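Long one today, sorry in advance. I spent most of 2018-08-17 getting our simulated arm cell back on its feet and I want it written down somewhere before I forget what I changed. (1/19)

**What was going wrong**

Quick background: I look after a sim cell called Saltik. One arm on a pedestal, one sideboard, a few small things on top for it to pick up. It lives entirely in software, so you'd think it would never need maintenance. Ha. (2/19)

Since June the arm had been setting its fingers down in the wrong spot. Same command, same start pose, and it would land 7 mm off to one side. Every single time, which at least is the nice kind of bug! (3/19)

Random misses make me want to go lie on the floor. A steady miss means a number is wrong in a file and all I have to do is find the file. (4/19)

My first guess was the gripper. We'd swapped the finger model in June (the old one had the joints simplified into one lump) and the timing fit so well that I lost a whole morning to it. The fingers were fine. Their tip point was exactly where the drawing said it should be. (5/19)

**The base, of course it was the base**

Second guess was the arm's base frame, and yep. When I imported the new room from Flendach, the pedestal came in with its origin at a corner of the top plate. The old room had it in the center. Somebody had nudged the arm over by eye to make it look right. (6/19)

That somebody was me. There's a commit message and everything. It says "looks good now." (7/19)

So step one of the fix: throw out the nudge, put the pedestal's origin back in the center of the top, and attach the arm base to that with zeros all the way across. If you ever see a hand-typed offset between a robot and the thing it's bolted to, be suspicious. (8/19)

**Checking it against the sideboard**

Step two was checking the arm against the cabinet. I use a slow approach with the gripper pointing straight down, stop just above the top, and compare where the fingertips are with where the controller thinks they are. (9/19)

The target is the little white stick with the pinkish middle. It's thin, so it's a mean test. A fat cube will forgive you for a lot of sins and a thin stick won't forgive anything. I stop the arm right by it and read the numbers before I let the fingers close. (10/19)
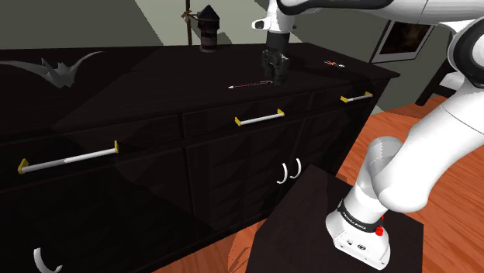 **Contact settings**

With the base fixed, the position error dropped to under a millimeter, and I got very pleased with myself for as long as it took to run the first grasp. The stick shot out of the fingers and off the back of the sideboard. Gone! Into the void! (11/19)

That one was a separate problem. The physics step was too coarse for something so skinny, so the fingers were already inside the stick before the solver noticed they were touching. Then it shoved everything apart as hard as it could. (12/19)

What I changed, for anyone running a similar setup:

- halved the physics step
- cut the closing speed to 25 percent
- bumped friction on the fingertip pads only, and left the cabinet top alone
- capped the grip force, which had been set to "whatever you like" (13/19)

Please don't raise friction on the furniture to fix a slippery grasp. I did that last year on Kokeck, our other cell, and then spent ages wondering why nothing would slide when the arm pushed it. (14/19)

**Drawers**

While I was in there I checked the drawer joints too. I pull each one by its handle and let go. It should stay where I left it. One kept creeping shut on its own, very haunted-house, and the cause was a leftover spring value on that joint. I set it to zero, gave it a bit of damping, and the haunting stopped. (15/19)

The other thing worth checking is each handle's collision shape. You want the gap behind the bar to be an actual gap. If your importer wraps the whole handle in one solid block, the finger can't get behind it, and the arm just pokes at the front like a confused cat. (16/19)

**What I do every time now**

My checklist after any room import:

1. Print the base pose and compare it with the pedestal.
2. Send the arm home and look at the joint readings.
3. Do the slow approach over the stick, 3 times.
4. Close, lift, hold, put down.
5. Pull the drawers and let go.
6. Save the settings file WITH the room, in the same commit. (17/19)

Number six is the one I keep skipping and the one that would've saved me this whole day. I've put it in the Marinescu script we use for nightly runs, so now it refuses to start if the room and the settings don't match. It has already yelled at me once. (18/19)

Still on my list: the wrist wobbles a tiny bit when it stops from full speed. I think the damping on the last joint is too low, but I'm not touching it tonight. If you've tuned one of these for quick stops, tell me what values you ended up with, I'd love to compare. (19/19)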